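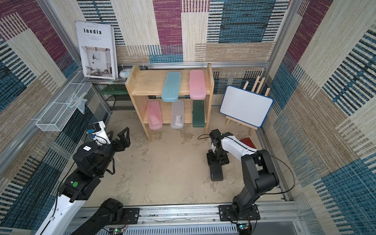

### 3.2 What the class recorded

I taught this unit in May with Rokeya Khan, and our students at Stistell picked the task themselves: pencil cases on a small two-tier shelf. They drove both arms by hand and saved 800 runs, 60 of which we set aside for testing. We kept the wrist views at full rate - the students argued hard for that - and Figure 2 shows why I worried. Up close, a pink thing pretty much fills the view and goes blurry, so the policy has to lean on the fixed camera for the approach.
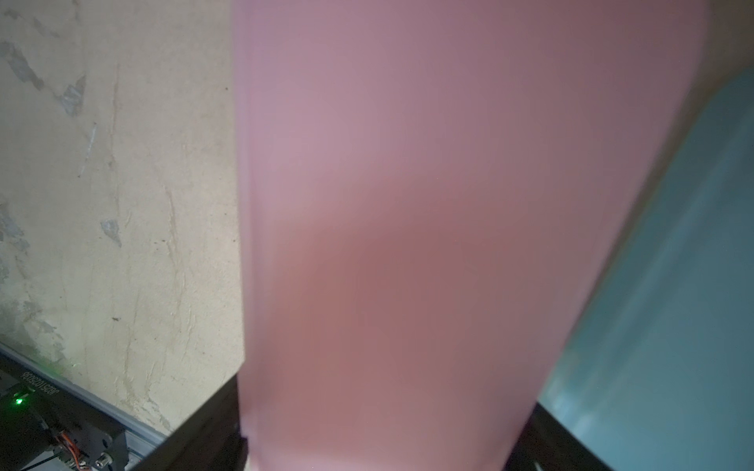
*Figure 2. Wrist view with a pink object between the two black gripper fingers.*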